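Workshop Tips: Demonstrating Shelf and Sorting Tasks by Remote Control

Issued by the Clonholm Teaching Workshop. Questions may be directed to Ekua Ankrah at the equipment desk.

These tips apply to all operators who record demonstrations on the two-arm cells. Read them before your first Saturday session and keep a copy at the station.

Before recording
Move both arms through their full reach with nothing in the grippers. Check that each cable follows without pulling at the wrist. Set the hand controllers to the same pose as the arms before engaging them, or the arms will jump.

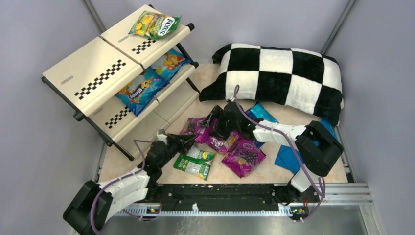
Soft packaging should be demonstrated slowly. A bag gives way under the fingers, and an operator who hurries will teach the arm to hurry. Where packages overlap, as the purple bag and the small yellow-orange pack do in the middle of the floor, take the upper one first and lift it straight up before moving sideways. Keep the two grippers on separate packages unless the task sheet calls for a handover. An item on the lower level of a tilted shelf calls for a low approach, with the wrist turned before the arm goes in.

During recording
Close the fingers on a seam or a gathered end when one is within reach. Pause briefly after closing, then lift. If a package slips, complete the recovery and mark the episode; do not delete it. Filipa Moreira's review of 433 episodes found the marked recoveries worth keeping.

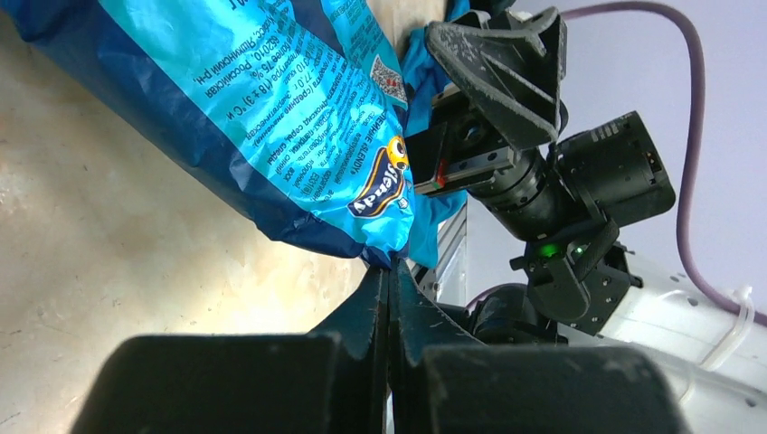
Blue Slendy package held by its gathered end.

After recording
Stop after 40 episodes and change operators. Vary the starting layout between episodes. Return both arms to rest before releasing the controllers, and enter the episode count in the Doltard log under your own name.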